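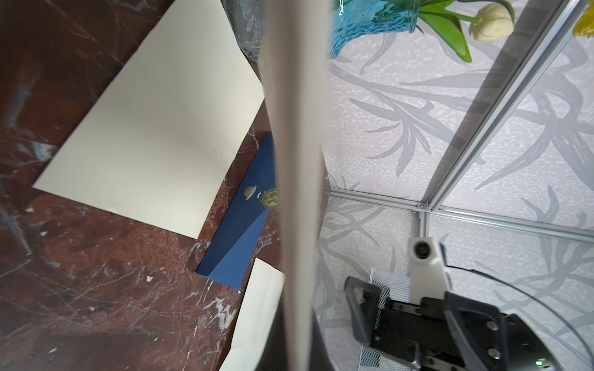
One reader wrote in to say that her marble console had become a filing cabinet with flowers on it, and asked whether I had a method or just opinions. I have both. The method takes an evening. The opinions are free and will turn up whether you want them or not.

How to Clear the Paper Off a Marble Top (and Keep the Vase)

A flat stone surface near a wall attracts paper the way a porch light attracts moths. A loose sheet lands, then a folder lands near it, then another sheet slides in against the folder, and by December you own a geological record of your own mail. The dark, veined kind of marble is the worst for it. It looks so expensive that anything you put on it seems to have been filed.

What you need

One shallow tray, big enough for a letter-size sheet to lie flat
One folder you already own
A soft cloth, plus a second one for drying
Dish soap with a neutral pH
A pencil

You do not need a desktop organizer. I bought the Cadberg six-slot model a few years ago and it now organizes takeout menus, very handsomely, for a restaurant that closed.

Step 1. Take everything off, vases last

Move the paper first. If you start with the vases you will set them down on the paper, and then you've invented a new and wetter problem. Artificial tulips are forgiving here, real ones less so. Carry glass with one hand under the base, especially the textured kind, which feels grippy right up until it doesn't.

Step 2. Make one pile, face up

Don't sort yet. Square the sheets up and put the folders and notebooks underneath. People like to sort while standing, and what happens is they read one letter from the insurance company and then go lie down.

Step 3. Go through it once, pencil in hand

Set a timer for 56 minutes. Write one word at the top of each sheet: keep, pay, or toss. If you can't decide, it's toss, unless it has a seal on it. My first pass through our hall table turned up 96 sheets, including a warranty for a Zerner fan we gave away two apartments ago and the instructions for assembling the table itself.

Stickers on a notebook cover do not count as a label. You may know what the round green one means today. Write on the spine.

Step 4. Clean the stone

Wipe off the dust with a dry cloth. Add a few drops of soap to warm water, wring the second cloth out well, and go over the top in straight lines. Then dry it. No vinegar, no lemon, no all-purpose spray with a picture of a lemon on it. Acid etches marble, and it does so at the speed of a person saying "I'm sure it's fine."

Old scratches and specks will still be there when you finish. Light scratches can sometimes be polished out by a professional. I had a quote from a firm called Aravena for $1,144, and discovered a sudden fondness for scratches.

Step 5. Put back less

The vases go at the back, near the wall. If your wallpaper is busy (leaves, fronds, anything that looks like a marsh in winter), keep the flowers to a color or two and let the glass be the loud part. Turquoise beside clear works well. Artificial stems droop if they're left at full length in a short vase, so bend the wire an inch below the bud, or snip the end with cutters you don't love.

While the flowers are out, dust them. A hair dryer on cool does the leaves. The serrated ones hold on to lint like Velcro and will need the cloth too.

Step 6. Give the paper a place to land

Put the tray at the end nearest the door. All incoming paper goes there and nowhere else. I use a Drellora tray because it was on clearance, but a baking sheet does the same job and costs you only your dignity. When the pile reaches up to 6 sheets, empty it into the folder or the recycling.

If the folder won't close, go back to Step 3.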